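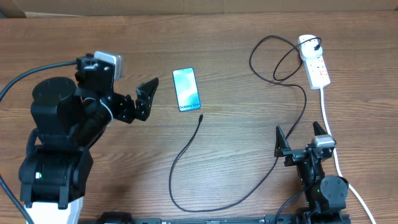

The brown table, before coffee.

Morning

Up too early again. Birds going at it by four something, gave up on sleep and went down to look at the barometer. 1012 and the needle sinking when I tapped it. Wrote it on the calendar like my father used to. June and I still have tomatoes in pots, which is a disgrace, everyone else on the road has theirs in and staked.

So the plan was: dig the long bed, get to Hesmont before the nursery gets picked over, plant everything before the rain. Three things. Managed one and three quarters.

Dug first. Ground like a brick for the top few inches then nice underneath, dark and crumbly, lots of worms. Hit the same root I hit every spring. I think it belongs to the plum that came down, can't be alive any more, but it's as tough as a table leg and I went around it again. Will go around it next year too. Found a teaspoon, a marble, the missing half of the blue plate. Back hurting by seven. Did the last stretch on my knees with the hand fork, slow but no pain, should of started that way.

Beans first. Up on the left side of the trellis, nothing on the right. Same packet, same day, same water. Poked around with a finger on the right and found one bean split and pale with something eating it, so that's that, slugs or a mouse. Resowed the whole row. Put the last of the packet in twice as thick as it says.

Lettuce good. Radishes all leaf. Peas just about done flowering at the bottom, still going at the top, ate a handful standing there and called it breakfast.

Strawberries need a net today or the robins get them all. Net is in the shed under the mower. Did not move the mower.
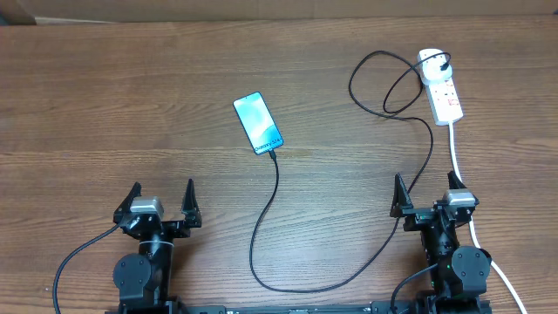 Truck started second try. Left for Hesmont a bit after eight with the windows down, hay smell the whole way, somebody's cutting early. Got stuck behind a tractor from the bridge to the feed store and didn't mind. The river is very low for June, you can see the big flat rock where we used to eat sandwiches, and it's usually under till August.

Foltent Nursery was already packed. Cars on both sides of the road, a kid pulling a wagon with one geranium in it. Basil gone. Gone! Only the purple kind left and it tastes like a pencil. They had peppers though, nice stocky ones, bought 2 flats which was one more than I have room for. Stood in front of the roses a long while. Put one in the cart. Took it out. Went back and smelled it, put it in again. Dark red, climbing, good for a north wall, supposedly. It's for the place by the porch steps where nothing has ever done well except the mint, and I'm sick of the mint.

Ran into my old neighbor from the apartment in line. She has given up vegetables altogether and does only dahlias now, has them in feed tubs all down the driveway. She says she's never been happier. She wants me to come dig some tubers in the fall. Said yes before I thought about where they'd go.

Prices up again. Potting mix especially. Didn't look at the total till I was in the truck, then looked, then went and got a coffee to feel better.

Teshome's had the good cardamom buns, still warm. Ate one in the parking lot, bought one for the afternoon, ate that one at the railroad crossing. Long freight, a great many grain cars, then for no reason a single boat on a flatcar.

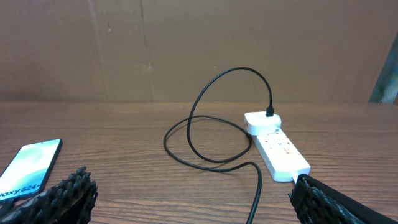

Also went by the hardware store for stakes and came out with stakes, twine, a hose washer, and a puzzle off the clearance shelf. It's a Jerkier, 1000 pieces, a lighthouse with an awful lot of sky. The last 1000 piecer I did took me from Thanksgiving until past New Years and I swore off them. But if it rains all week like they say then I'll be glad of it. Not opening it tonight. If I open it tonight nothing gets done till July.

Home by noon. Sky white, no shadows, air gone thick. Peppers in first, the nearest end of the long bed, then tomatoes after them, deep, right up to the first leaves. Pinched off the flowers and felt mean. Ran out of stakes five plants short, of course, counted wrong standing in the aisle. Used broom handle, two hockey sticks, and a piece of the old crib. The last plant is leaning on the fence and will have to cope.

Second flat of peppers still sitting on the porch. Could go in where the radishes are if I admit the radishes are a failure. Thinking about it.

Note for next year, becuase I never remember:
Start the basil inside in April and don't trust the nursery.
Stakes – count the plants at home, write it on hand.
Move the mower BEFORE the strawberries color up.
Fewer radishes. None.

Rose went in last. Dug the hole twice as wide as it needed, took out a bucket of mint roots, white and stringy and smelling wonderful, threw them on the compost where I guess they'll grow. Watered the hole, let it drain, set the rose, backfilled, stomped. It looks like a stick with a label on it. Sat on the steps next to it with a glass of water and my boots off, didn't do a thing for a good half hour. Very nice half hour. The cat from next door came through the fence, looked at the hole I'd left in the mint, and sat in that.

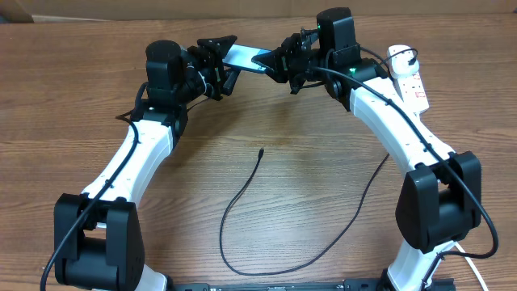 Evening

First drops at twenty to six, big ones, a few at a time on the porch roof. Then a pause. Then all of it at once. Ran out for the gloves and the radio and left the fork, heard it get rained on all through supper.

Supper was eggs and the lettuce. Bread needs using.

Called my sister, she's had no rain at all over there and is jealous. She thinks the rose is a mistake on that side of the house. She's probably right. Told her the label says north wall. She said labels say all kinds of things. Then we talked about Mom's knee for a while, surgery is still on, need to work out who drives.

Barometer has dropped again, tapped it and it dropped more. Gutter on the back corner is spilling over like last year, I can hear it from here, so that's a job for the first dry day, along with the strawberry net and the other peppers.

Puzzle still has the wrap on. Put it up on top of the fridge. Hands smell like mint even after washing twice. Bed.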